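Drallurari Task Board, second version: a month at our bench

I bought this with my own department's money, so nothing here is sponsored, and I'm still going to sound a bit giddy. We run a small manipulation lab in two rooms over a bicycle shop, and for years our idea of a benchmark was whatever came out of the parts drawer. Pegs turned on a friend's lathe, a block of foam with holes in it. Then Judit Katona saw the Drallurari board in June, talked me into it, and I haven't opened the parts drawer since.

What you get

A white board with raised plates, a set of blue parts, printed outlines showing where things belong, and a thin paper manual. You choose parts of different sizes and shapes and put them into holes and slots, or take them out again. That's the whole idea! It works with two arms or one, with hands or with plain grippers, and you don't need any software to start. There is a download with part models and a scoring sheet, and I'd recommend it, but we had our first session going before anyone had made an account.

Imer handled our order. Shipping took 8 days and everything was in molded foam, labeled the same way as in the manual. Small thing, but I have unpacked kits where half the job was working out which peg was which.

Working on it with two hands

We have a two-arm setup with multi-fingered hands, and that is where the board really won me over. Most kits we looked at give a hand like that nothing interesting to do. You could do it all with pliers. Here the little pegs ask for a proper fingertip pinch, the big cylinders want more of the hand, and the gear is awkward in a way I have come to love (the knob on top is the obvious thing to go for, and it's so easy to come down beside it).

The plates are close enough together that both arms end up over the board at once, so you have to think about who goes where. Cheng-en Poon wrote our motion planner and he grumbled for a week about the upper half of the board. He now uses it as his standard test. 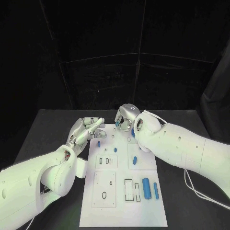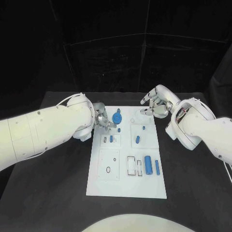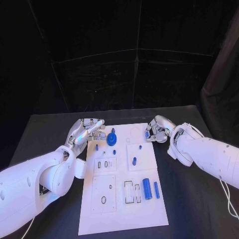 Blue parts on a white board

I know the colors sound like a detail. They made our lives so much easier. Blue on white is simple to pick out, and with a dark curtain behind the table we had part detection running the same afternoon. The metal bits are another story. They're tiny, they catch the ceiling lights, and our detector lost them all the time until Duarte Paiva swapped the lamp for a softer one. If you're buying this for vision work, budget an hour for your lighting.

The printed outlines are good for people too. Students reset the board between runs without looking anything up, and resets are where our time used to go. We're down to 90 seconds for a full one, parts back in their starting spots, and that includes checking under the table for whatever rolled off.

How it's holding up

So far we have logged 2,952 attempts. The board looks fine. One of the small pegs has a scuffed end where we drove it into a plate at a bad angle over and over (our fault, we had a calibration error and were too stubborn to stop). It still fits. Drallurari says to check the holes for wear after 1,000 insertions, and we did, with a pin gauge, and couldn't measure any change.

Things I'd change

The board is light and it slides when an arm leans on it. Ours is held down with double-sided tape, and I would much prefer threaded holes in the corners. The manual is thin on two-arm tasks and spends pages on single-gripper ones. And spares only come as a full bag. I wanted one peg! I now own a great many pegs.

Damian Wieser, who teaches the intro course, also had the Wurkport kit on loan, so we could try them side by side. The Wurkport one has a nicer case and bolts down properly, but its parts are all close to the same size and his students were through the tasks in a couple of sessions. They're still arguing over the gear on ours.

Who it suits

If you have a pair of arms and want something repeatable to practice fine handling on, get it. If you only have a suction cup, most of the board will be wasted on you. Teaching labs should ask for the spare bag in the same order, and some tape.

Next on our list is running the whole board with the left and right roles swapped. Judit thinks the gear will go better that way. I think it'll be worse, and there's a lunch riding on it.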